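Verena Kälin
23 September 2020

1/ A few posts on the Swiss franc, and on what the strong rate means for people who earn in one currency and pay in another. I do the currency desk notes at Egger, so this is the longer version of what went to clients this morning.

2/ The franc has spent most of September going sideways against the euro. Traders keep waiting for the central bank to step in harder, or to step back, and so far it has done neither in a way that moves the price for more than a day.

3/ It got through August without much trouble. Volumes were thin and most of the people who set prices were away. The move people talked about in the summer was the dollar falling, and the franc mostly came along for the ride.

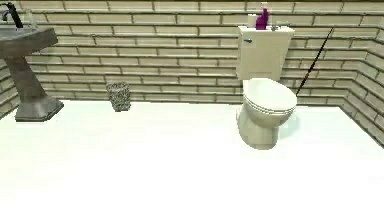 4/ The dollar has picked up again this week. Stocks are down, virus case numbers in Europe are climbing, and money goes where it usually goes when people get nervous. Some of it goes to dollars, some to yen, some to francs.

5/ For exporters this is the hard part. Killano sells pump parts, mostly into Germany and Italy, and its costs are nearly all in francs. Reto Auer runs the finance side there. He told me they now fix the rate on half of each order the day it is signed and leave the rest open.

6/ Half is a fair answer if you have no strong view. If the franc rises, you are glad of the half you fixed. If it falls, you get some benefit on the other half. You will be a bit annoyed either way and the business will still be able to pay its bills.

7/ What I see go wrong is the company that fixes nothing for 19 months, gets scared by one bad week and then fixes everything at the worst rate of the year. Put a rule in writing before you need it.

8/ Forward contracts up to 6 months are still priced reasonably. Past that the spreads widen, and I would ask for two quotes. Ettore Ferri at Clatmont got a noticeably better price on his second call, same day, same amount.

9/ On private transfers. Several of you asked about sending money abroad to buy property or pay rent. For small sums the rate matters less than the fee. On 2000 euros, a poor margin plus a fixed charge can cost you more than a month of market moves.

10/ Check the rate you are offered against the mid rate at that same minute. Banks often say "no commission" and take it in the margin. Ask for the final amount in the other currency and compare that number only.
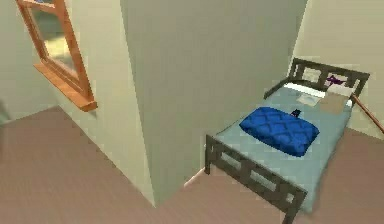

Bedroom with the window on the left and the single bed on the right.

11/ If you are buying, the gap between signing and paying is where the risk sits. Four months is common. You can fix the rate for that period with a deposit. Read what happens if the sale falls through, as you may still owe the difference.

12/ Tirta Saragih asked if it makes sense to wait for a weaker franc before moving savings out of it. I don't know where it will be at Christmas. If you need the money on a known date, split it into 4 transfers and spread them out before then.

13/ Things to watch for the rest of the week: the Swiss rate decision tomorrow morning, where I expect no change, and US jobless claims in the afternoon. The wording on the franc being "highly valued" will get more attention than the rate.

14/ Galtgate has its survey of importers out on Friday. I will post the currency section when I have read it. Replies are open, but I can't comment on single accounts.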